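Small Business Records - Week 8 notes
F. Carretero
last changed 10/31/21

Left over from last week: sole traders. If you missed it get the notes off someone, not repeating it all.

What we're covering
Keeping a customer list. Paper, cards, spreadsheet. What to keep, how long, what to throw out. Chapter on privacy is seperate, read it before the test.

1. Why bother with a list

Most small shops know their regulars by face. Fine until the owner is off sick for a fortnight. The list is the shop's memory when the person isn't there.

Also: quotes, repeat orders, warranty, who owes what.

Case we use all term = Stevell, the upholstery shop. Two people, one van. 316 names in the old exercise book when they started sorting it in September. Of those 183 had ordered something in the last two years. Rest were old, moved, doubled up or couldn't be read.

So 133 to check or bin. Do the subtraction yourselves in the test, marks for working.

2. What goes in an entry

Name (how they spell it, ask)
Phone
Suburb, full address only if you deliver
First order, last order
What they bought. Fabric code if there is one
How they like to be contacted
Notes - keep it polite!! They're allowed to ask to see it

Don't put: health stuff, gossip, card numbers. Never card numbers. Somebody writes this in the assignment every year and loses the mark.

3. Filing order

By surname is the usual. Problems with surname: couples with two names, businesses, people who go by one name. Pick a rule and write the rule on the first page.

Akgül is the example from class. Does ü go with u or after it? Either is ok, but the same every time, and your spreadsheet may sort it differently to your cards. Check.

Double-barrelled names: file under the first part, put a pointer under the second.

Businesses: file under the first real word. Skip The. Wakia Catering goes under W, not under the owner. Owner's name goes inside the entry as contact.

By date works for repair shops. By job number works if every job gets a number, otherwise don't.

4. Spreadsheet

One row per customer. One thing per column. No merged cells, no colours that mean something only you remember.

Dates all one way. Phone numbers as text or the leading zero drops off.

Back up. Where is the backup? If the answer is "same laptop" it isn't one.

Trellusico (the music lesson place, reading 2) had three copies of the list on three computers and each had diffrent phone numbers for the same family. Took them ages. One master copy, one person who changes it, everyone else asks.

5. Business cards people hand you

Still happens, specially with suppliers and trades. Usual end is a drawer or a glovebox.

Routine:
- date on the back the day you get it
- where you met, two or three words
- type it into the list that week
- then keep or recycle

If you keep them, stand them on edge so you can flick through. Flat piles only ever get the top one read. Dividers once you pass 50 or so many that you're hunting.

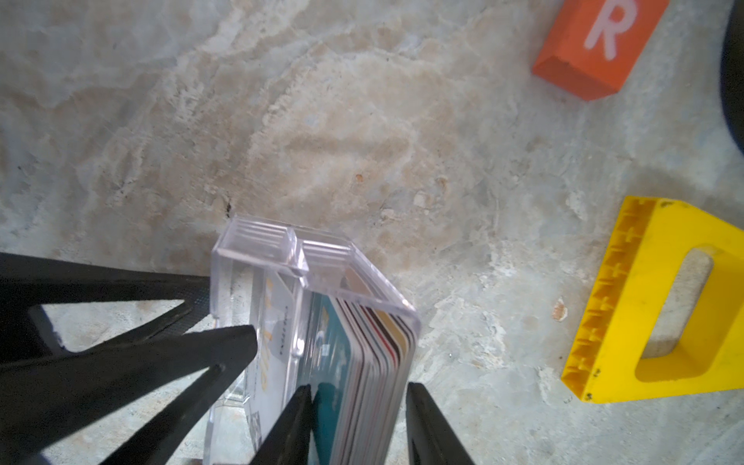

Fig. 1. Clear card box, cards filed on edge.

Loyalty cards and membership cards, same idea, but if it has a customer's number on it, it is a record and gets locked up with the rest.

6. Cleaning out

Once a year, quiet month. Go down the list:
no order in two years - contact once
no answer - move to old list
asked to be taken off - take off, same day, don't argue
doubled up - merge, keep the newer phone number, keep BOTH order histories

Shred paper, don't just bin it. Delete means the backup too.

For tax you keep the invoices longer than the contact entry. Two seperate things. How long = see the table in the reader, it's on the test.

7. For next time

Take the Stevell page (handed out, spare copies on the side bench). Twelve entries, all messy. Put them in order, write your filing rule at the top, mark the ones you'd query and say what you'd ask. One page max. Handwritten ok if I can read it.

Bring a calculator, we're starting on invoices and GST.

Questions by email please, not in the corridor. F.C.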